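About Virine

Virine prepares joinery schedules and finish specifications for small residential builders. The office is in Clatdale, on the upper floor of a former seed store, and has worked from the same 2 rooms since it opened.

The firm was started by Saeed Mirzaei, who had been a site surveyor, and Jenő Juhász, who had run a millwork shop. Their first job was the Bakhtiari house, a remodel with an unusual number of door sizes. The numbering system written for that job is still in use. Each opening gets a room code, a wall letter, and a sequence number, and the code stays with the opening if the room changes use.

A standard package contains a door and window schedule, a trim schedule, a paint and stain table, and a list of open items for the builder. Typical packages run to 300 lines. The largest to date was the Gorusard row, at 1712 lines, issued in four parts.

Dimensions are given in inches to the nearest sixteenth. Rough openings and finished openings are listed in separate columns — combining them was the main source of ordering errors in our early work. Site measurements always override drawings, and any difference is recorded in the open items list.

Rendered interior views, white walls and a black-framed window: 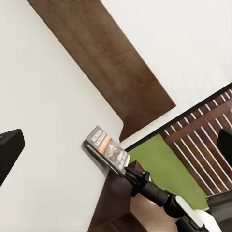
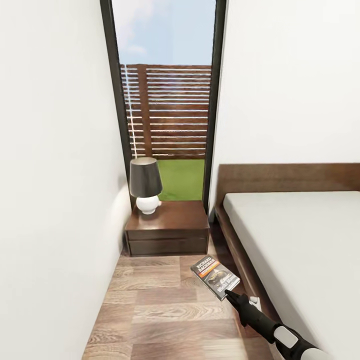 Revisions are issued on Tuesday. Changes received after noon on Monday go into the next issue. Superseded schedules are kept on file and can be sent on request — please quote the opening code and the revision letter. We do not supply materials or take commission from suppliers. Fees are fixed per package, with a minimum of $800.

Contact | © Virine, Clatdale | Back to top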